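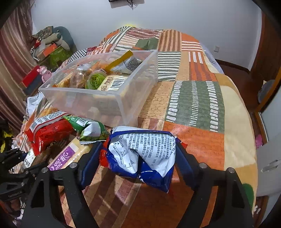 How do I wash an old patchwork quilt without ruining it?

mustia_34
Posted 2022-01-13

Hello all! I picked up a secondhand quilt in September and I've been putting off washing it ever since. It's all big pieces, lots of orange and green and brown next to cream, and I'm terrified the darker colors will run into the light ones. It has that closet smell, and airing it on the porch only helped a little. Machine or bathtub? And what about drying, when it's too cold to hang anything outside?

Tetteh
2,955 posts

Oh, I do love a quilt with some age on it! Please test the colors first. Dampen a white cloth, press it on each dark fabric for a minute and see if anything comes off. Test the backing too – people forget the backing. If the cloth stays clean, fill the tub with cool water, add a small spoonful of mild detergent, and push the quilt up and down gently with your hands for ten minutes or so. Drain, refill, and keep rinsing until you stop seeing suds (this takes forever, put the radio on). Don't lift it by one corner when it's full of water, that's how my grandmother's split along a seam. Roll it in towels, then lay it flat over two drying racks with a fan going. Mine took two days.

relum
I just put mine in the machine on cold. Been fine.

Tetteh
Some are fine, yes, if the stitching is sound! I'd still do the cloth test before that.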